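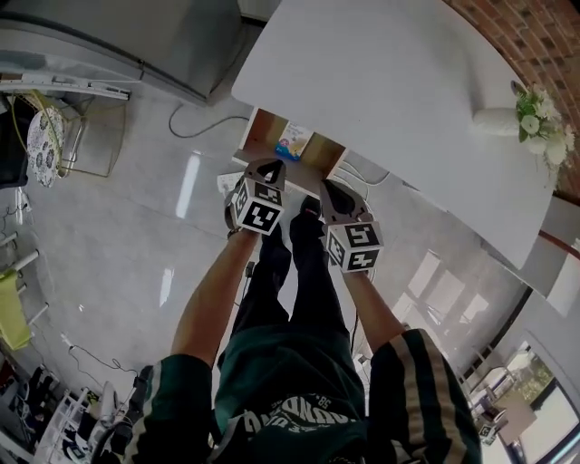

At one of the large white tables in the Backlund Building, where monthly rents go up in September.

Backlund Building tenants face higher rents as owner replaces heating

HERNIVMONT - Tenants in the Backlund Building will pay more for their rooms starting in September, after the building's owner decided to replace the heating system and pass part of the cost on to the people who rent there.

The increase was announced in a letter slid under doors last month. It adds $100 a month to the rent on every room in the building, whatever its size. Tenants who sign a new lease before the end of August will have the increase held at that level for the length of the lease. Those who stay month to month could see a second increase next year.

Namell Properties, which bought the building eight years ago, said the old boiler could no longer be repaired with parts that are easy to get. The company plans to take it out over the summer and put in separate heating units on each floor.

"We kept the old one going as long as we could," said Hongjun Jiang, who manages the building for Namell. "Last winter we had a repair crew in the basement almost every month. At some point you are paying for a new system and not getting one."

The four-story brick building on Canal Street was a furniture warehouse until the Backlund family closed the business and sold it. Namell divided the upper floors into rooms and began renting them to small companies and people who work alone. There are now 21 tenants, among them a bookbinder, a tax preparer, a sign painter, two translators and a company that repairs sewing machines.

Many came because the rent was low. The cheapest rooms, on the top floor at the back, now cost $400 a month with water and heat included. For those tenants the flat increase is the hardest to take, because it raises their rent by a quarter.

Qiuyue Zou has rented one of the small rooms since she left her job at a print shop. She binds theses and repairs family Bibles and cookbooks, and most of her customers find her by word of mouth.

"Someone with half a floor pays the same extra as I do," Zou said. "I asked if it could be done by square foot. They said it would be considered, and then the letter came and it was not done by square foot."

Jiang said the company looked at charging by size but found that the new units would cost nearly as much to install in a small room as in a large one. He said the larger tenants already pay more toward cleaning, trash pickup and the freight elevator, and that those charges will not change.

Not everyone in the building objects. Zbigniew Ostrowski, who repairs sewing machines on the second floor, said he would rather pay the increase than spend another winter in a coat.

"In January I had a space heater under the bench and another one by the door," Ostrowski said. "Then the fuse goes, and the man across the hall loses his lights too. I added up what I spent on electricity and it was not far off what they are asking."

Tenants pay for their own electricity, which is metered by room. Under the new arrangement, each room will have its own thermostat, but heat will still be covered by the rent. Several tenants said they had asked for that promise in writing. Jiang said it will be part of the new lease.

The work itself is a second worry. Namell has told tenants that crews will move through the building one floor at a time, starting at the top, and that each room will have to be cleared along its outside wall for the installation. The hallways will be used to store pipe and ducting while the work is going on. The freight elevator will be reserved for the crew each morning until 10 a.m.

Weidong Yao, a sign painter on the third floor, said he does most of his loading before then. He keeps finished signs against the outside wall because it is the only stretch in the room without shelves.

"I have to find somewhere to put all of it, and it can't be the hall," Yao said. "They offered me a space in the basement, but the basement is damp. You can't put painted board down there."

Jiang said the company is looking for a dry storage room on the ground floor that tenants could use without charge during the work. One possibility is the former showroom facing Canal Street, which has not been rented since the Kaketano tea shop moved out in the spring. He said a decision would be made before the crews arrive.

The city has issued a permit for removing the boiler. A separate permit for the new units was still under review this week, according to the posting at the front entrance. The building is inside the canal historic district, and any equipment that can be seen from the street needs a second approval. Namell's plans place the outdoor equipment on the roof, set back behind the parapet, and on the rear wall above the loading dock.

Junhao Qian, who owns the bakery next door, said he had asked to see the drawings for the rear wall. His kitchen windows open onto the same alley, and he is concerned about noise in the early morning hours when his staff is at work with the windows up.

"I don't have anything against them having heat," Qian said. "I would just like to know how loud it is and where it blows."

He said Namell sent him the drawings a few days after he asked and that he was waiting to hear from the maker of the equipment about the sound levels.

Space for small businesses has been getting harder to find in this part of Hernivmont. The former school annex on Mill Road, which also rented single rooms, was sold last year and is being turned into apartments. A few of its tenants moved to the Backlund Building, including one of the translators, and there is a short waiting list for rooms on the second and third floors.

Zou said she had looked at other places after the letter came, including a storefront near the train station that was twice the price and a garage with no running water. She has not decided whether to sign the new lease. Her paper press is heavy, she said, and it took four people and the freight elevator to get it in.

Namell will hold a meeting for tenants at 6 p.m. in the ground-floor lobby before the boiler work starts. Questions about leases can be left at the manager's office, on the first floor next to the mailboxes.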